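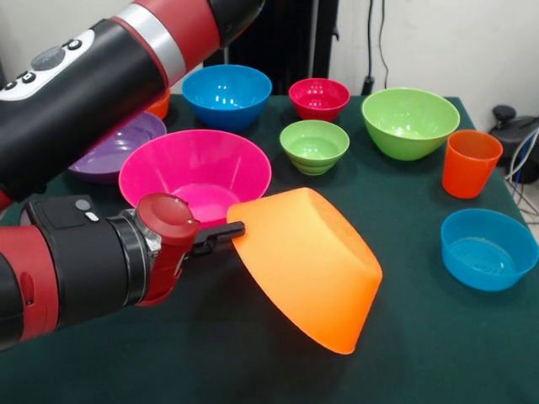
Search this site Enter keywords Go

Home | Guidance | Kitchens and Serveries | Forms | Contact

February
Prepared by Zsófia Vida, Catering Guidance

Sorting and storing coloured plastic bowls

This page applies to all Plurnetora kitchens that keep mixed sets of plastic bowls and cups. It replaces the notes issued with the Halász crockery list.

Before you start

Clear a table and cover it with a clean cloth. Lay the bowls out singly so that the rim and base of each can be inspected. Cups should be kept to one side and sorted last.

Method

1. Check each bowl for cracks, deep scratches and rough edges. Run a dry finger along the rim. Withdraw any bowl that catches.

2. Tilt the bowl towards a window or lamp. Fine cracks in thinner plastic show more clearly with light behind them.

3. Group the bowls by size. Colour is disregarded at this stage, except in the Hilari dining room, where colours are allotted to tables.

4. Stack each group with the largest at the bottom. A stack should contain no more than 8 bowls. Bowls that wedge together must be stored separately or with a paper sheet between them.

5. Place the stacks on the shelf with at least 80 mm of clear space above the top bowl. Large bowls go on the lowest shelf.

6. Stand cups upside down on a rack. Do not store them inside bowls.

Stained bowls

Soak in warm water and washing-up liquid for around 200 minutes, then wash and dry as usual. Staining alone is not grounds for withdrawal. Scouring pads must not be used.

Recording withdrawals

Enter withdrawn items on form 1074, giving the size and colour of each. Send the form to Lăcrămioara Iordache at the Jurer store. Replacements are issued with the next delivery, and kitchens should not buy their own in the meantime.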